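Search this site Type and hit enter

A Day Out at the Bravance Blanket Mill

January 2022

I have been meaning to write this up since August, when my sister and I drove over to the open day at the Bravance mill, and now that it's cold enough to have one of their blankets across my knees while I type, I've run out of excuses. Forgive me if I wander a little. It was that sort of day.

We left after an early breakfast, thinking we'd be there well before the crowd, and then missed the turn by the feed store and went 14 miles toward the wrong town before my sister would let me pull over and look at the map. So we got there with everyone else, parked in a hayfield, and walked down the lane behind a family with a wagon full of small children and one very patient old beagle. The mill sits low by the river, long and brick, and it has been there for almost 200 years, though not always making blankets. It was a grist mill first and then it made grain sacks, and for a short while during my grandmother's girlhood it made nothing at all and the pigeons had it.

Our guide was Trevor Landry, who started there in the summer after high school, sweeping up, and now looks after the looms. I liked him right away. He talked to the children the same way he talked to the rest of us, and when a little boy asked whether the sheep minded, he gave it real thought before saying that he believed they were glad to be rid of it in warm weather (my sister, who kept sheep for years, nodded at this).

The wool comes in at the upper end of the building in big bags from farms up and down the valley, and you smell it before you're through the door, that greasy, sweet barn smell that gets in your hair. It's washed in long troughs, dried, picked apart and carded, and by the time it comes off the carding machine it looks like something you'd want to lie down in. We were each given a pinch to roll between our fingers. I found mine in my coat pocket at Thanksgiving, rolled up tight as a pea.

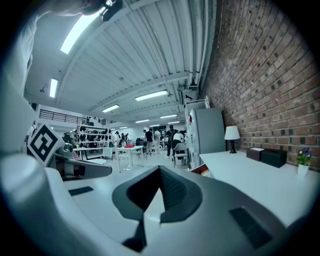
The weaving room is the one everybody comes for, and it is loud! The older looms were built by Adomaitis, and Trevor says you can still get parts if you're willing to wait and to be nice on the telephone. They were making a pattern called Drokard that week, which the mill has woven on and off for 70 years, and I fell for it completely. It's plain black and white, all blocks and corners, with a band of white left clear along the edges. If you look at the little tilted square toward the left of the photo, with its blocky black pattern inside a white border, you'll have a fair idea of one repeat, only picture it as wide as a dinner plate and soft. My sister thought it too stern for a bedroom. She likes a rose or a stripe. But I kept going back to it, and I noticed that from across the room all those hard corners melt together and it looks almost like birch bark.

After the looms they take you down a steep stair (hold the rail) to the finishing room, where the cloth is washed again and brushed to raise the nap. I had no idea how rough a blanket is when it first comes off the loom. It feels like a doormat. Trevor passed a piece around from before and a piece from after, and a woman near me refused to believe they were the same goods until he showed her the selvage.

Lunch was in the old wagon shed, put on by the church up the hill. I had the chicken and biscuits and my sister had the bean soup and then most of my biscuit. There was a fiddler. It rained hard for a bit, so people bunched up at the long tables and got to talking, and I came home with a recipe for green tomato relish written on the back of a parking slip.

The shop is across the yard and I'd advise going there before lunch, as the seconds are picked over by one o'clock. A second might have a skipped thread or a color that came out a shade off, and I couldn't find the fault in mine at all. I paid $13 for a lap blanket in Drokard. My sister bought a striped one, full price, and has never mentioned it since. They also had skeins of a yarn they call Nimico, in grays and browns, very nice for socks.

The next open day should be this August. Wear flat shoes and bring cash for the lunch.

14 shares | 3 comments

Emerson Meireles
My mother worked in the finishing room and came home every night with lint in her eyebrows. We had a Drokard on the couch all through my childhood and the dog wore a hole in it. Thank you for this.

wrenhollow
Would you share the relish recipe? And is the stair the only way down? My husband has a bad knee.

Reply from the author
Wrenhollow, there's a ramp around on the river side, you just have to ask. I'll type up the relish this weekend if I can make out the handwriting.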